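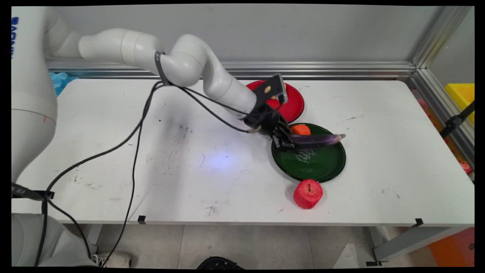 How many practice runs should a beginner team record before training a pick and place arm?

Cliltow

Start with 40 clean ones of a single task, train on those, and see where it goes wrong before you record any more.

Okay, that's the short version, and I know everybody wants the short version, but let me add the rest because we burned most of November on this in our school club and I'd love to save somebody the trouble. We were getting ready for the student round at Brodcombe, where your arm has to move pretend food between plates, and our big idea was to record as much as humanly possible. We got to 500 runs. Five hundred! We took shifts, people skipped lunch, it was a whole thing. Then we trained on it and the arm would go to the right place, stop a little above the food, and sort of hover there like it had forgotten why it came into the kitchen.

When we went back and watched the recordings, the problem was us. Half the drivers came straight down over the food and half came in from the side. Some of us paused to line up the fingers and some of us just went for it. So the arm had learned all of our habits mashed together, including the pausing. We threw the lot out (that hurt) and wrote our rules on a piece of paper taped next to the controller. Come in from above, close once, lift, move across, lower, open, back away. If you mess up, you stop and delete the run, no rescuing it halfway. We did 40 like that with two drivers who had agreed on everything, and it was better than the 500 on the very first try. Not perfect, it still dropped things, but it was trying to do the task.

After that we added runs only for stuff it got wrong. It was bad at anything near the back of the table, so we recorded 15 with the plate pushed back there. Then it was bad at long food, so we did another batch of long food, gripping near the middle so it didn't tip. I'd much sooner do that than sit there all afternoon recording the easy case again and again.

A few other things that bit us:

Move the plates a little between runs. We left ours in the same spot for a whole evening and the arm basically memorized the table.

Don't move the camera. If somebody bumps it, write down which run it happened on. We didn't, and I still don't know which of ours are off.

Tie up the cables so they clear the wrist when it turns. Ours caught once and yanked the plate, and our coach made a noise I have never heard from an adult.

Save the last few runs and don't train on them, so you have something to check against.

And ask your organizers what they'll be using on the day. The Brodcombe people told us colors could change but sizes wouldn't, and that changed what we bothered practicing.

Zinchenko

More is better. We had 3764 by the end of our season and ours worked fine. Get a good chair.

Kuretura

I help out with a middle school group, so take this from the very-much-beginner end of things. I agree with the first answer on quality, but I think 40 can be a bit thin if your kids are all brand new to driving the arm, and mostly that's a driver problem. What we do is let everyone have 15 throwaway runs with recording switched off. They get the giggles and the crashes out of the way, they figure out which direction is which (this takes longer than you'd think when you're standing on the other side of the table), and only then do we start keeping anything. It feels slow the first afternoon and it's so worth it!

I'd also say pick one object that's easy to grab and stay with it till the whole chain works, recording and training and playing it back. We began with four kinds of food because the kids wanted a proper meal, and when the thing failed we couldn't tell if it was the gripping or the training or one bad setting. It was a setting — the gripper was saving its open and closed values backwards. We would have caught that in ten minutes with one object and a handful of runs.

As for the number 3764, sure, if you have the people and the hours. Our group meets after school till 5:00 and half of that is snacks. We've never had anything close to it, and the kids still got their arm to clear a plate at the end-of-term open house, on the third go, with a lot of yelling.

One question back to the original poster: are you driving with a second arm or a game controller? We found the game controller runs were a lot jerkier, and I'd want to look at those carefully before keeping them. If that's what you've got, slow the speed setting down first and see if it smooths out.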